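Tray Handling Study: Frequently Asked Questions
Posted by Mirta Bravo, Jun 7, 2018

Since we put the first results online, our inbox has filled up with really good questions. Keep them coming! These are the ones we get most.

What is the study about?
We want a robot arm to learn how to pick up metal trays and move them between shelves and bins by watching people steer it through the job. The method is called Fornavar. It takes camera views and finger positions as input and predicts the next short stretch of motion, over and over, until the tray is let go.

Why trays? Aren't they easy?
That's what we thought too! A tray is thin, wide and shiny. Glare moves across the metal as the arm moves, so the same tray can look like a different object from one moment to the next. And when you hold it by the rim, all the weight hangs off one small spot – a slightly crooked grip can swing the far corner a long way.
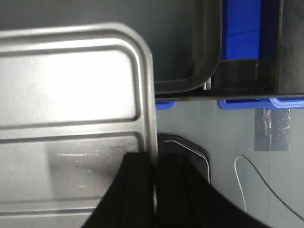 Rim grip on a silver tray, from the wrist camera.

How many examples did you use?
Our main training set has 4000 demonstrations. We also trained on a random half of it, 2000, to see how much the extra data buys. Quite a lot for rim grips, and almost nothing for the reaching part, which the smaller set already handles well.

How well does it work?
We ran 148 test trials on tray positions left out of training, and 9 of them failed. Most failures were grips that closed too close to a corner. Atif Satti went through every one by hand, and his notes are in the appendix (worth reading, I promise).

Do you need more than one camera?
For this task, yes. The wrist view is great for lining up the fingers with the rim, but once the tray is held it can fill half the picture. A fixed view helps with the next part, when the tray has to come over a crate and you want to know where its edges are.
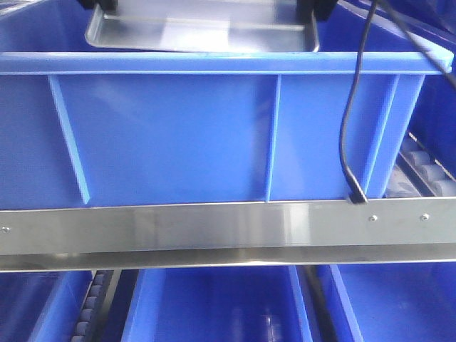 We tried dropping each view in turn. Without the fixed one, the arm still grabbed trays nicely but hesitated over the crates. Without the wrist one, it missed thin rims, sometimes by a hair.

Does it use force sensing?
Not yet. Lorena Urrutia is working on a version that does, and we hope to share early numbers in July.

Can I get the data?
Yes, for research use. Write to Fadime Soylu through the contact form and tell her which views you need, as the full set is a big download.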